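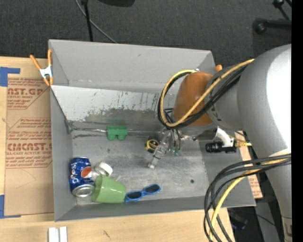
Shop > Storage > Big Bins > The Lengyel Open Bin, Gray

February, by Maricruz Ochoa

I've been selling the Lengyel for long enough that I've stopped thinking of it as a product and started thinking of it as a piece of furniture. I have one at home, one in the stockroom and one on the packing table (full of tape, mostly), and I'd be lost without any of them. So if this page reads like a fan letter, well, sorry, it kind of is!

It's a large gray rectangular bin, open on top, with a tall wall at the back and a low one at the front. The low front is what sold me. You can reach in and grab what you want without leaning over a high edge, and small kids can do it too, so putting toys away stops being a grown-up's job. Mine lives on a table. Salvador Garcia, who does our deliveries out to Clotbridge, keeps his on the floor by the back door and swears it's better there. We've agreed to disagree.

What goes in it? Anything you keep picking up and putting down. A soda can waiting for the recycling, sunglasses, plastic cups, the little bottle you meant to refill, a chunky green toy somebody left on the rug. My sister calls hers the "deal with it Sunday" bin. Loose things do roll around in there, so if that bugs you, drop a shoebox in one corner for the small stuff.

Now, about scratches, which I get asked about more than anything else. Yes, the floor of the bin scuffs. You'll get scrapes, and you'll get lighter patches where things slide the most, usually toward the middle. Kylie Pearce wrote to me quite upset about hers after a month of metal toy trucks, and I told her what I'm telling you: it's a working bin and it's going to look like one. I've tried polish on mine and wouldn't bother again, it just made the clean parts shiny and the scuffs stand out more. A damp cloth and a drop of dish soap gets the sticky rings off fine. For dried-on soda, lay the wet cloth over the spot, go have your coffee, then wipe.

If you're putting it on a wooden table, stick felt pads underneath first. I didn't, and I now own a table with a Lengyel-shaped outline on it.

Price is $156, and shipping is $5 anywhere we deliver. I know that's a lot for a bin! I went back and forth on it with Arif Samarakoon, who handles our orders, and we couldn't get it lower without going to the smaller size, and the smaller size is too small for a family. We had 200 of them come in this month and they tend to go quickly once school starts up again.

It ships in one piece, so the box is big. Please measure your doorway (Ruaridh Baxter, I'm looking at you). Returns are fine as long as it hasn't been used, just email me before you send it back so I can clear some floor.

No lid, before you ask. Simgate used to make one for us and they've stopped. I use an old tablecloth when company's coming.

Prurar Home Storage | Contact us | All rights reserved | Back to top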